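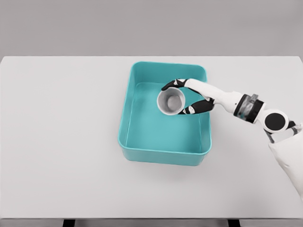
**Rilbridge Seed Library: progress report, second period**

Prepared for Kelly Rezende, Quintana Fund
December

Dear Kelly,

It has been a very good six months and I'm glad to be writing this one. When I sent the first report we had seed in jars, a borrowed room and a lot of hope about the weather. We now have a real harvest on the shelves, a borrowing season behind us, and people from as far as Drirnatdale asking whether they can bring us their grandparents' beans. (Yes! Please!)

I've kept to the headings in your form, with a bit more at the end on the squash, which did not go as planned.

## The collection

We finished the season with 127 varieties cleaned, tested and cataloged. The goal in our application was lower than that and I'll admit I thought even the goal was a stretch. Most of the growth is in beans and peas, which are easy to save and which people around here seem to have been keeping in coffee cans for decades. Tomatoes are second. We are still thin on leafy greens and very thin on anything in the carrot family, mostly for want of space to keep the plants through a second year.

My favorite arrival is a flat brown pole bean from a farm outside Molleck. The family has always just called it "the porch bean" because it grew up the porch posts. It climbs like mad, it shrugged off the wet spell in June that flattened everything near it, and cooked slowly with an onion it is one of the best things I ate this year. We grew it in two beds and got enough seed to lend it out in spring.

Germination tests are done on everything that came in before September. Anything under our cutoff has been pulled from the lending drawers and set aside to be grown out fresh. Eight varieties are in that group. Six of them are old onion and leek seed, no surprise there, as onion seed fades fast. The other two are a lettuce and a parsnip we got as gifts with no date on the envelope. We've changed the intake form so that a harvest year is now a required line, even if the answer is only a best guess.

## Lending

Borrowers took home 870 packets between the opening in March and the end of the summer planting window. Beans, tomatoes and calendula went fastest. We ran out of the yellow pear tomato in the first month and had to put people on a list.

Returns are harder to talk about. We ask borrowers to bring back some seed if their crop does well, and we don't chase anyone. Returned packets are still trickling in and I would like to hold off on a figure until the final report, when the late beans have dried. What I can say is that the quality has been better than I feared. People label things! They write notes on the back. One packet of snap peas came in with a full page about rabbits.

A few of the returned squash and cucumber packets had to be declined since they were almost certainly crossed with something in a neighbor's yard. Tainá Conceição, who runs our workshops, has turned this into a handout that goes home with every squash packet. It explains hand pollination in one page with drawings. I've put a copy in with this report and would love to know if your other grantees could use it.

## Workshops

Tainá taught the full program as planned: seed starting, planning a garden for seed, hand pollination, wet processing for tomatoes, and threshing and winnowing. The tomato session was a mess in the best way. It smells terrible after three days of fermenting and everyone wanted to look in everybody else's jar.

Each session had 20 places. All but the first one filled, and the first clashed with a school concert, so we'll check the school calendar before setting dates next year. We had a wide mix of ages. The threshing day drew a lot of teenagers, who got to stomp on dry bean pods on a tarp to their hearts' content, and some of them stayed on to help clean up and came back for the fall packing evenings.

We moved the evening start from 6:00 to 6:45 after several people told us they were coming straight from work and missing the beginning. It's a small thing, and attendance at the opening part of each session got much better.

## The squash

We had planned to grow three rare winter squash for seed, each one isolated from the others by hand pollinating and taping the flowers shut. Two things went wrong. The vines were set out late because the beds on the east side stayed soggy into May, and then powdery mildew came through in August before the fruits were mature. We got a small amount of good seed from one variety, a blue-gray keeper from Molleck, and nothing we'd trust from the other two.

The original stock is safe. We held back half of each envelope for exactly this kind of year, so nothing has been lost except time. For next season we'd like to grow only one squash at Rilbridge, in the drier west beds, and place the other two with growers who have room and no other squash nearby. A couple in Drirnatdale has already offered a plot.

## Storage

The shelving and sealed jars bought with your grant are in use and have made a huge difference. Last winter we were hunting through shoeboxes. Now each jar carries a number that matches the catalog, and a person who has never been in before can find a variety in under a minute.

The room itself still runs warmer than it should in July and August. We moved the most delicate seed (onions, parsnips, the older lettuce) into the chest freezer after drying it down properly with silica packs. I would like to have the full backup set frozen by the end of the next period. That means a second freezer, and there is money left in the equipment line to cover a used one, with your approval.

## Spending

We are within budget overall. Printing ran over, mostly packet labels, because we lent far more than we'd guessed. Travel ran under, since many donors brought seed to us and we made fewer collecting trips. I'd like to move the unused travel money to printing and the workshop supplies line. The full sheet is attached with each change marked.

## Next six months

- Grow out the eight weak varieties, or find fresh stock where ours won't sprout.
- Open lending in March with the new catalog, printed as well as online.
- Place the two squash with outside growers.
- Record short talks with seed donors. We've written down the porch bean story and there are many more like it, some held by people in their eighties and nineties. I feel some urgency here.
- Add a workshop on biennials, so that more people will try carrots, beets and cabbage.
- Freeze the backup set.

## Two things we need from you

First, a yes or no on moving the travel money, ideally before we order labels in January. Second, the freezer.

And if you can get out here in spring, come for opening day. The line last March went down the steps, and I'd like to send you home with some porch beans.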